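Standance Grip Pads, Four Months In
Review by Smaranda Voicu

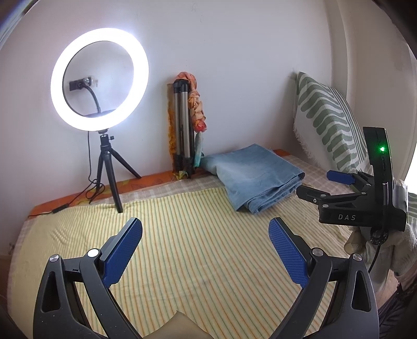
Blue pads with a fine diamond grip pattern.

I bought the Standance stick-on pads in April for my kitchen tongs and jar pliers, mostly to see if the claims held up. The box promises 300 washes. I doubt it. Mine started lifting at one corner well before that, and I wash by hand.

Grip is decent on glass and dry lids. On anything oily it's no better than the bare rubber bands I used before, and those came free with the broccoli. A set costs $41, and you get four pads and a tube of glue that dries out a week after you open it.

The instructions tell you to clamp each pad overnight. I did two that way and two with a quick squeeze, and couldn't tell them apart by July. Slamet Lau, who talked me into these, says I should have sanded first — the leaflet doesn't mention sanding anywhere.

I'd look at the Renedine set before paying full price. It's thinner and the color is ugly, but it comes with spare glue. Two stars, maybe three if you never cook with oil.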